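Irja Pitkänen
Jun 5, 2021

OK, thread on the thing that ate my week: gripper width. One number! How far apart are the fingers? You'd think that part would be easy.

We're logging demos with the hand-held gripper and feeding them into Wirnell, our little policy trainer. The policy kept closing too early on everything. Cups, sponges, a tape roll. It would stop short and pinch air like it was very proud of itself.

First guess was the network, so of course I retrained it. Twice. Then I blamed the learning rate, then I blamed Onsri (our replay tool, which did nothing wrong, sorry Onsri).

Finally plotted width against time for all 1,187 demos and there it was. The width signal lagged the video by six frames. Every single "close now" label was glued to the wrong picture.

Cause: I smooth the width with a moving average, and I'd set it up to only look backward. Fine for live control. Pretty dumb for offline labels, where the future is sitting right there in the file.

Swapped in a centered window and most of the lag went away. The leftover bit was a timestamp written when the frame got saved to disk instead of when it was captured. Classic. I've fixed that same bug in March, in other people's code, while being kind of smug about it. 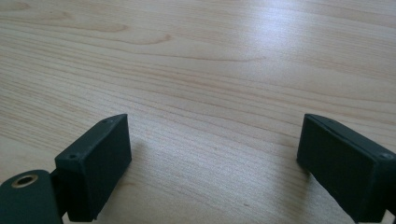
Other fun discovery – my finger detector hates glare. It looks for dark blobs on a light background, and when a shiny spot lands near a fingertip the edge jumps around and so does the width.

For now I clip the bright pixels and throw out any width that changes faster than a hand can move. Crude, but the plots look so much calmer!

Retraining on the Halby machine tonight with the fixed labels. It's 21 hours if the queue behaves, so please don't start anything huge (you know who you are).

If you want the lag check script, reply and I'll clean it up. Right now half the variables are called w.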